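So I finally sat down with my electricity bill, the long version, with all the little lines at the back. I'd been putting it off since March, mostly because I was scared of what I'd find (a lot of abbreviations, mainly).

We're on one of those hourly plans now, through Golob, where the price follows the wholesale market. Leonie talked me into it. She lives over in Bremport and swears she's saved a ton, but she also charges her car at 3 a.m., and I don't have a car to charge! What I have is a kitchen, and a habit of cooking at exactly the same time as everybody else in Skernthorpe.

Last month we used 487 kilowatt-hours, and 44 of those landed in the priciest evening hours. That's less than I'd feared. The really wild part was the spread: one evening the rate shot up to something like five times what it had been at lunch, all over a calm, cloudy day with hardly any wind power coming in.

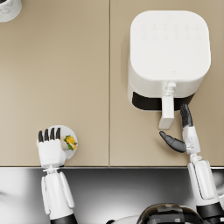 *Air fryer on the counter, seen from above.*

Krum, who knows way more than I do, says the evening peaks would be worse without the cable to the neighboring grid. I asked why power doesn't just flow to wherever it's expensive until the prices match, and he sent me a message so long I had to make tea halfway through. Short version: the line can only carry so much, and when it's full, the two sides drift apart. I think I got it? Mostly?

Anyway, I'm sticking with the plan through the winter. I've moved the laundry to midday and I'm baking on weekend mornings. Dinner stays where it is, because I'm not eating at ten at night for anyone. If any of you are on the fixed rate from Adov, tell me what you're paying, I'd love to compare!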